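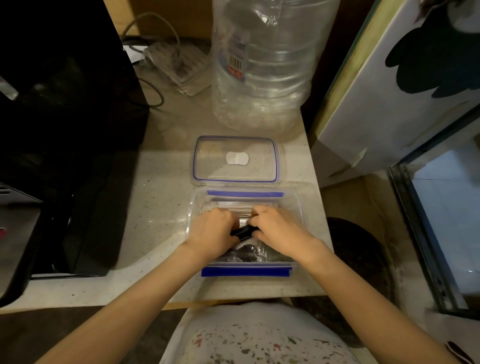
Unit 2: Closed Containers for Small Counter Items

This handout accompanies the second session of Household Organization at the Vestwood Center for Adult Learning. Students should read it before the practical hour and bring it to class. The unit concerns the small items that collect on a kitchen counter: stirring sticks, sugar sachets, spare handles, clips and similar goods.

2.1 Selecting the container

A rectangular container uses shelf space better than a round one and is easier to grip at both ends. Clear walls are preferred in this course. The container used for this unit has a clear lid with a blue seal and blue locking clips. Open the clips fully before loading, and lay the lid flat on the counter or fold it back if it is hinged.

Measure the inside of the container, not the outside. Students in the Jusia section lost marks last term for recording the outer length, which on a clip-lid container can differ by 3 centimeters from the usable length.

2.2 Loading

Place long items first and lay them in one direction wherever possible. Sachets and other paper goods go in last, where they can be reached without disturbing the rest. A plastic bag may be kept inside the container for pieces that would otherwise scatter, but press the air out of it first - a puffed bag takes the room of a second layer.

Sugar deserves separate mention. A sachet of Taikoo sugar, for instance, is thin enough to stand on edge beside a bundle of sticks. Check each sachet for splits before it is packed.

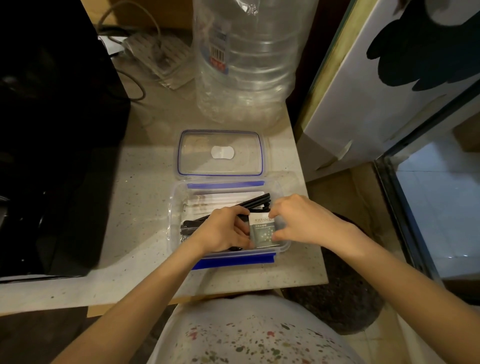

Should sugar and stirring sticks be stored in the same container?

They may share a container if both are dry and wrapped, and if the household uses them together. Loose sugar must have a container of its own.

2.3 Placing the container on the shelf
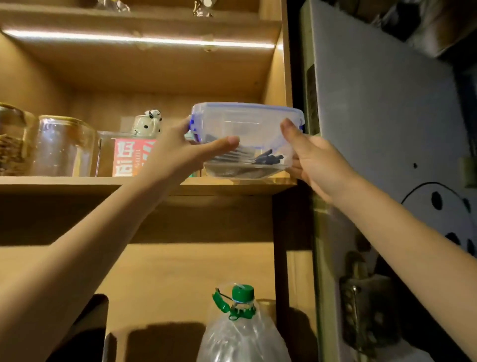 Jade Dhillon
Course Instructor, Household Organization

Carry the closed container with both hands, one at each end. Set it down near the front of the shelf and slide it back only after the full base is resting on the wood. Glass jars and mugs already on the shelf should be moved aside before the container is lifted.

Shelf lighting is helpful for reading labels but does not replace them. Mark the short side of the container that faces the room.

Assignment

Submit a one-page plan of one cabinet shelf, with measurements, by the first session in September. The plan is worth 39 of the 100 points for this unit. The Miettinen shelf chart may be used as a model.

Handout revised 2 July 2021

Related handouts
Unit 1: Clearing the Counter
Unit 3: Jars and Dry Goods
Dekside Workbook: Shelf Measurement Tables

This site uses cookies to remember your preferences. Accept | Manage settings

© Vestwood Center for Adult Learning | Contact the Course Office | Back to top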